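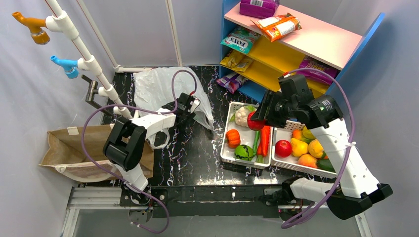
My plastic bag drawer used to be the one I opened with my knee braced against the cabinet. I finally sorted it out in May, and it has stayed sorted, so I'm passing along what worked.

First, get everything out and be a bit ruthless. Anything sticky, torn or smelling of onions goes. The store near me takes clean bags back at the front entrance, so mine went there in one big bundle. I kept 40 and I still haven't used them all.

Folding: flatten the bag on the counter, smooth it from the bottom up so the air comes out through the handles, then fold it lengthwise twice. You get a long strip. Fold the bottom corner over into a triangle and keep flipping it up until you reach the handles, then tuck them in. It takes me less time than finding a lid that fits! Really thin bags slide around, so I just roll those and put a rubber band on them.

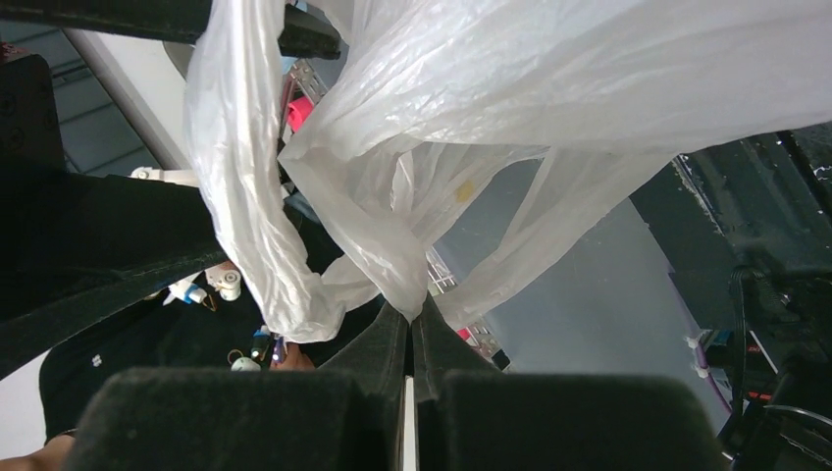
Small ones go in an old tissue box, big ones in a shoebox on the pantry shelf. I did buy a wall dispenser from Flaltent once (the kind you stuff from the top) and it was fine until I overfilled it, and then nothing would come out of the bottom without a fight. If you have one already, stop at two-thirds full.

Some places mine end up:

Bathroom trash can liners – put three or four flat in the bottom, under the one in use.
Around shoes in a suitcase, soles together.
Over a paint roller between coats. Press the air out and twist the end tight, and it'll keep until the next morning.
In the car door, for wet umbrellas.

If a bag has had crumbs in it, turn it inside out, shake it over the sink and hang it from a cabinet knob with the opening down. Don't fold it damp. I did that with a whole stack last summer and the shoebox had to go too.

Keep them all up high if you have little kids or a cat that chews. Ours is on the top shelf, behind the flour.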